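Bestitz Terminal Neighbors' Liaison Group
Minutes of the regular meeting, Mar 9, 2020
Home > Community > Liaison Group > Minutes

Chair: Fanni Fülöp
For Jivum Storage: Győző Csonka, site manager
Attendance: 30 residents, which is 23 more than last time and is credited to the smell.

1. Minutes of the February meeting
Approved with one correction. Mr. Csonka did not say the vapor recovery unit was "fine." He said it was "basically fine." The word has been restored.

2. Odor complaints
The chair reported nine complaints since the last meeting, seven of them from Szabó Lane. Mr. Csonka said the company takes every complaint seriously and that several had been logged on days when no product was moved. A resident asked what, in that case, she had been smelling. Mr. Csonka offered to look into it. He was reminded that he offered this in February.

Agreed: the terminal will post its loading schedule on the community page each week, in advance. The words "in advance" were added after a short discussion of the current practice.

3. Tank 7 inspection
The floor inspection is finished and the tank is back in service. The report runs to 898 pages. Mr. Csonka brought a summary of one page, and the room felt there might be something in between. He will ask the engineers for a version with the findings, the repairs and the date of the next inspection, in words a person could read over dinner.

Asked whether any leak had been found, Mr. Csonka said no. Asked whether that was basically no, he said it was no.

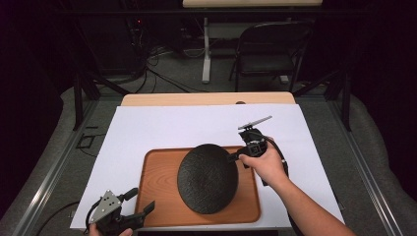 Wood tray and black plate, with a hand-held gripper at right.

4. Truck traffic on Flivbridge Road
Trucks are still turning in before the gate opens and idling along the shoulder. The company has written to the haulers. The chair asked if the haulers had written back. They had not.

A motion to ask the town for a no-idling sign passed on a show of hands. A second motion, to ask for a larger sign than the last one, which is now inside a hedge, passed as well.

5. Emergency siren
The test will move from early morning to noon. Residents at the north end said they have never heard it at any hour. Residents at the south end offered to trade houses. Mr. Csonka will have the north speaker checked and will report back — with a result, the chair added, and she asked that this be minuted.

6. Other business
A resident asked who chose the new fence color. Mr. Csonka said it came from the head office and declined to defend it.

Action items
Csonka: loading schedule, readable inspection report, north speaker, Szabó Lane odor.
Fülöp: letter to the town about the sign and the hedge.

Adjourned when the heating went off.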